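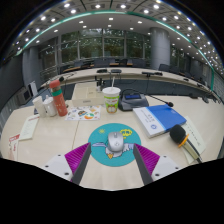 Round teal mouse pad with the cartoon bird, on the conference desk.

Print | E-mail

2 October 2026
By Rima Boutros

Ticket: building energy model gives silly savings for Kavanagh

Okay, I've been going back and forth with this one since September, so I'm putting it all in one place. I run our efficiency scenarios in Junden, and the Kavanagh office block came back with a 63 percent cut in heating demand from attic insulation alone. Lovely if true! The Bonby building, same age and same upgrade, got 16.

First thing I tried was clearing the weather file and loading it again. No change. Then I reran it with the older rate tables (wishful thinking, I know) and got 63 again, so at least it's consistent.

Bláthnaid Keogh had me export the baseline inputs and send them over. She spotted that the thermostat setpoint was 69 in the baseline and blank in the upgrade case – and Junden reads a blank as "heating off overnight" without a warning. Not great. I typed 69 into both, saved, and reran.

Kavanagh now shows 16 as well, and the monthly curve looks like the gas bills again.

Still open: the Istent import drops the setpoint column every time I bring in a new upgrade case. I've done it 2 times from a clean file, same result. For now I'm filling it in by hand before each run. Bláthnaid has the export file and is checking the column headers – please leave this ticket open until she's back to me.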